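Open Day at the Drarnum Robotics Workshop, Zemar

I have been meaning to visit Drarnum ever since my neighbor brought home one of their leaflets, and in December I finally made the trip out to Zemar, with a thermos and far too many sandwiches. The welcome was lovely. Our group was there for the talk on the Fetutari arm, which is being taught household jobs – cabinet doors and the like – and which had stopped dead on run 3,102, halfway through a pull. 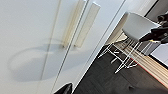

Why did the arm stop in the middle of a pull?
A joint sensor had begun giving false readings, and the controller cut the motors as soon as the numbers stopped agreeing.

The engineers were wonderfully open about it all. The sensor should be checked every 1,000 runs, and the check at 2,000 had been signed off in a hurry, so a worn cable clamp went unnoticed. They have since moved the stop button closer to the operator's seat, and I must say I was glad to hear it! We got 4 pages of the fault report to take home, and I read mine twice on the train. 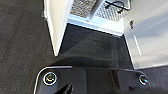 The gripper beside the white cabinet, Drarnum open day

Tea was served in the Chaudhary room afterward, and the talk about clamps went on until well past five.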